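Search this title Enter keyword Go

Chapter 8
Watching a Machine Work: The Site Visit

Reading time: 18 minutes

Sooner or later, anyone who studies automation gets invited to an open day. There will be a sign-in sheet, a badge that won't stay clipped, and a plate of cookies placed well away from the equipment. There will also be a demonstration, and you will be asked what you thought of it. This chapter is meant to help you have something to say.

We begin with a visit to Maradwood, a small automation shop that opens its doors every October. Wing-sze Chu, who ran the visitor program that year, had learned from earlier open days that people arrive hoping for sparks. What she gave them was dish soap. The task on the printed program was called "Bottle Handling," and several guests checked the back of the sheet to see if there was anything else. 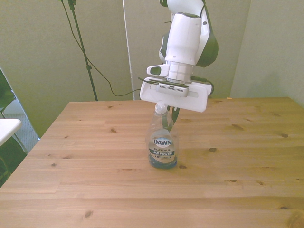 There wasn't, and the people who stayed got the better afternoon. Picking up a bottle is the sort of job most of us do while thinking about something else. To plan it for a machine, you have to decide where the bottle is, which way to come at it, how far to close the fingers, and when to call the thing held. Each of those decisions can be wrong in its own way. A clear bottle adds a fresh complaint, for a camera or depth sensor may have trouble with a surface that lets the wall behind show through.

Chu began her talk by asking the guests to guess how many attempts the team had logged while getting ready. The guesses were kind. The answer was 96, and she wrote it on the whiteboard before anyone could ask how many had gone well. (That was 55. She wrote it smaller.)

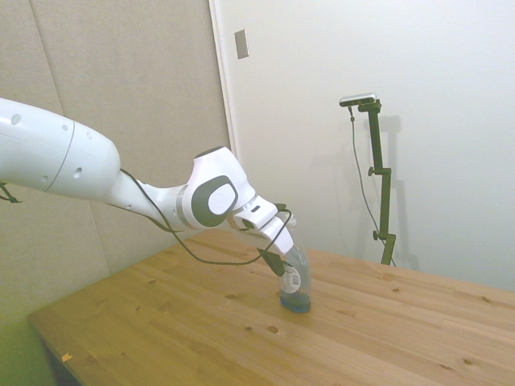 Figure 8.2 The gripper at the upper part of the bottle, with a sensor on a stand behind the table.

A visitor from Bustura, a packaging company, wanted to know whether 55 out of 96 was good. Chu asked what he would be using it for. He said he was just curious, and she said that in that case it was very good. The exchange got a laugh, but it holds most of what this chapter has to teach. A success rate means little until you know what counted as a success, who was keeping score, and what happened between one try and the next. Did someone set the bottle back in place by hand? Was a dropped bottle a failure, or was it a "partial"? You will meet the word "partial" again, usually in brochures.

In Section 8.1 we look at how to read a demonstration: what to write down, where to stand, and which questions get straight answers. Section 8.2 compares the Maradwood visit with a much grander one at Kaewsai, where the lighting was excellent and questions were taken by email. Section 8.3 turns to the visit report, a form of writing with few masterpieces.

Before you go on, pick one small chore from your own kitchen and write out every step as if the person doing it had never seen a kitchen. Keep the page - you will need it for Exercise 8.4, and you will probably have forgotten to open the cupboard.

Related chapters
Chapter 7: Grippers, Fingers, and Other Ways to Hold On
Chapter 9: What Went Wrong at Gukitz
Appendix B: A Blank Visit Report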